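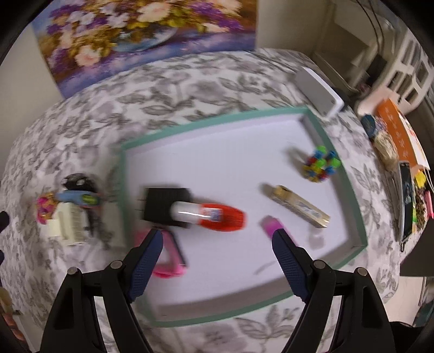
Rochelle Grimshaw told us in her first week that she had learned more Portuguese over one pot of soup than in two years of evening classes, and she has been repeating it to new students ever since. We're very happy to let her!

Puria is a small language school with a big kitchen. We teach Portuguese, Italian and Spanish to adults, and we do most of it while people are chopping, stirring, tasting and arguing over how much garlic is enough. The classes are loud. They smell wonderful. People go home with a verb table in one pocket and a recipe in the other, and quite often they come back the next week having used both.

How we started

The school began as a supper club in Bronwyn Pearce's apartment on McPhee Street. She had been teaching Italian the regular way, with a textbook and a whiteboard, and noticed that her students froze up in class but chatted away happily as soon as there was food on the table. So she moved the class to the table. The first group had 2 students and one good knife. By the following September there was a waiting list, and the neighbors downstairs had started asking what was for dinner.

We moved into the old Bemari bakery after that. The big oven still works (it takes forever to heat, so bread lessons begin with a lot of conversation practice) and we kept the long marble counter, the flour bins and the bell over the door. Last year we taught 664 students here, from complete beginners to people polishing up the language their grandparents spoke.

How a class works

Every course runs for ten weeks, one evening a week, from 6:30 to 9:00. The first half hour is spent sitting down with the new words and one piece of grammar. Then we cook. Your teacher speaks the language you're learning from the moment the aprons go on, and so do you, as well as you can. Nobody minds mistakes. If you ask for the sugar and get the salt, you'll remember the difference for the rest of your life.

We eat together at the end — that's when the best talking happens, and we never rush it.

Beginners start with kitchen words, numbers and instructions. Intermediate groups plan a menu, shop for it and explain their choices to everyone else. Our advanced students run a Sunday-style lunch for friends and family twice a year, and they do all the hosting in their new language, including the jokes.

Between lessons

Good habits matter more than long hours. We ask for ten minutes a day at home, wherever you're comfortable: read the recipe aloud, write out your shopping list, talk to yourself while you wash up. Our workbook, The Lurkard Notebook, has 33 short units and more than enough room for oil stains. It's named after the cat who slept on the first draft.

You can also borrow from our lending shelf, which now holds 800 cookbooks, novels and comics. Many were left to us by former students, notes in the margins and all, and we love those copies best.

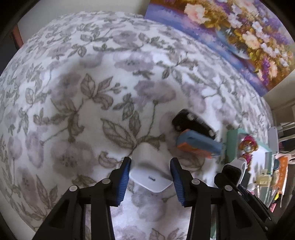 Who we are

Bronwyn still teaches Italian and leads the bread evenings. Rochelle finished all our Portuguese levels, stayed on to help with the beginners and now looks after enrollment, so hers is the voice you'll hear when you call. Our Spanish teachers come from three different countries and disagree cheerfully about the right name for almost every vegetable.

Come and visit

You're welcome to sit in on a class before you sign up. Call or stop by any weekday afternoon, tell us about any food allergies, and we'll set a place for you. New courses start in January, April and September. Bring an apron if you have a favorite — we have plenty if you don't.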